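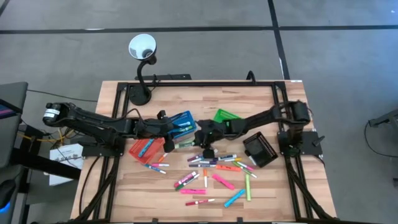
Risumness Stationery Club

Sorting pens by colour, part two: baskets

In February I wrote up the drawer system and why I gave up on it. Several people asked what replaced it. The answer is small plastic baskets, one per colour, standing on a worktable with a light wooden top.

The rule is that the colour of the basket is decided by the contents, and the contents are decided by a test stroke on white paper. Caps are unreliable. I have two Stoma markers with identical caps, one of which writes a full step greener than the other. If the stroke and the cap disagree, the stroke wins and a strip of masking tape goes round the barrel.

The awkward cases are the ones between two baskets. A light blue marker goes in blue without argument. A green marker should go in green, but at the start of a sort there is one in the blue basket along with it, and a bright blue highlighter is lying in the red. Both count as misfiled. I start from a misfiled state on purpose when timing a method, as a table that is nearly right already tells you very little.

Method, as it currently stands:

Take one basket at a time. Remove only what does not belong. Place each item straight into its correct basket and do not put it down on the table in between. The old method was to tip everything out and start again, which took me 55 minutes for 300 pens, test strokes included. Working basket by basket I have not yet timed the full set. On part sets it is quicker, but the part sets were easier ones, so I would not quote a ratio.

Basket size matters more than I expected. Highlighters have wide bodies and come to rest diagonally in a small basket, after which anything dropped on top rolls off them. Markers of ordinary width lie flatter. Bjartur Lykkegaard keeps his highlighters upright in a jar for this reason. I tried that and found that I stopped looking at the barrels and sorted by cap again, so they went back in the baskets.

Tilting is the other problem. A light basket will ride up on anything under its rim, and it does not need much. I tried a rubber mat, which held the baskets well and collected ink. I then tried dots of reusable putty, one per corner, and these work until the table gets dusty. Wiping the top first cures it.

Lighting: a gooseneck desk lamp at the back left. For sorting, the shade position is not critical. For test strokes it is. With the shade turned upwards the light on the paper is too weak to separate turquoise from light blue, so the shade goes down before the first stroke and stays there. Hoi-yan Yang recommends doing strokes by a window before noon. Her results and mine differ on 3 pens, all of them Valtonen, all of them somewhere between blue and green. We have agreed to leave them in whichever basket they were found in.

The full inventory is now 1,043 items, including refills and excluding pencils. Signe Oddsson has the list and is adding a column for tip width. If you have borrowed anything from the violet set, please tell her before she reaches that section.

Part three will cover dried-out markers, which currently live in a shoebox and have no colour assigned.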